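The man who runs data collection at Evum has a number ready before I sit down. "We logged 1,215 demonstrations in February," he says. "After review we kept 989." I ask what was wrong with the rest. Dropped objects, he tells me, bad tracking, people forgetting the task halfway through.

The Verkville company wants to teach a robot arm to tidy rooms by having humans do it first, over and over, with a gripper in hand. I have heard this pitch before, from Delaunay, and I came in doubtful.

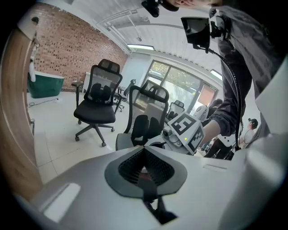 My main question was whether any of it carries over to an ordinary home. He says variety takes care of that. I'm less sure. One of their rooms has mesh office chairs and a bathtub in it, against a brick wall, and I don't know a family in Brumdale that lives that way. "The model doesn't care about decor," he says. Then why, I ask, did the last one fail in the second building? He takes a while over that. "Lighting, mostly. We think."

A collector gets 3 breaks a shift and is paid by the hour, never by the clip — he is firm on this. He claims 90 percent success on the tasks they test. They pick the tasks themselves.

Comments (3)

gearhead_tom: 90 percent on your own test is a homework grade.

mlw: I did this job for a summer. Wrists hurt, pay was ok.

Pinecone: Would like to see it do my kitchen.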